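Open day at the Dukar works, and more cloths than I bargained for

I nearly didn't go. The Isum bus was late, it was raining sideways and I'd had a rotten week, but a friend had put my name down back in July and I felt bad wasting the place. So off I went with my umbrella and a cheese roll, and I'm very glad I did!

Dukar make and pack cleaning cloths for shops and cleaning firms, and once a year they let people like me in to poke about. There were 200 places and I think most of them were taken, judging by the queue for the tea. We had a quick hello by the door, then we were let loose on the sorting tables, and that's where I spent most of my time.
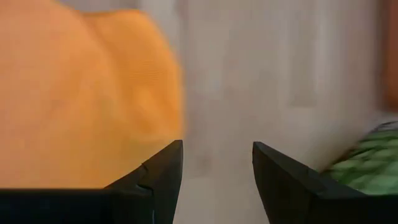
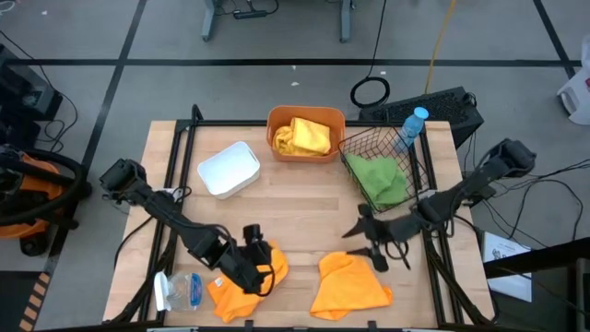 Orange cloths, and plenty of table still to tidy.

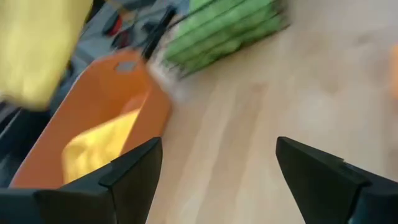
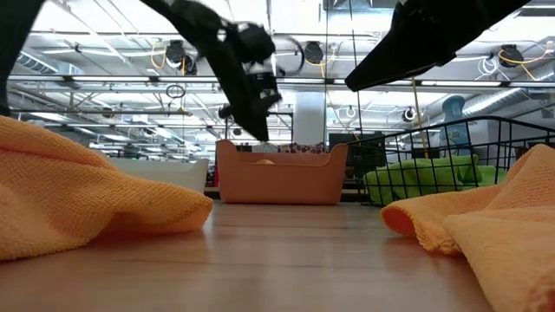 Salinas, on the same bench as me at tea time, reckoned that sorting by colour is the only bit of housework that ever stuck - one colour for the bathroom, another for the kitchen, and never the two in the same wash. I've been using whatever comes out of the drawer for years, so I kept quiet and ate my roll.

I did ask about the washing, though. Our guide said a decent microfibre cloth should manage 200 washes if you leave out the fabric softener, which apparently clogs up the fibres. I've been putting softener in with mine every single time (and then moaning that they smear the windows). They had a bit of glass set up for us to try it on, a softened cloth against an unsoftened one, and I could see the difference straight away. Also no tumble drying on hot. I'm guilty of that one too.

The other thing I liked was the talk about bins. You'd think a bin is a bin, but there was quite a debate going about wire baskets against solid plastic. I came down on the side of wire for anything that might go away a bit damp, and plastic for the dry stuff on the shelf. My cupboard under the sink is getting a basket this weekend.

The packing hall was further along and very noisy, so I only caught half of what was said. Something about 1,000 packs in a shift, with 48 packs to a carton. It was fun watching the cartons go round the corner on the rollers, and a little boy in front of me had to be peeled away from the rail.

There was a shop, of course. I came out with a mixed pack of cloths and a scrubbing brush I didn't need - the brush was marked down and I'm weak. Tea was free, cake wasn't, and the lemon one had gone by the time I got there. Wear flat shoes if you go, and take a jumper for the packing hall.

Recent posts
A wet morning at Brunik market
Two hours in Isum between buses
What I keep under the sink
Scones, ranked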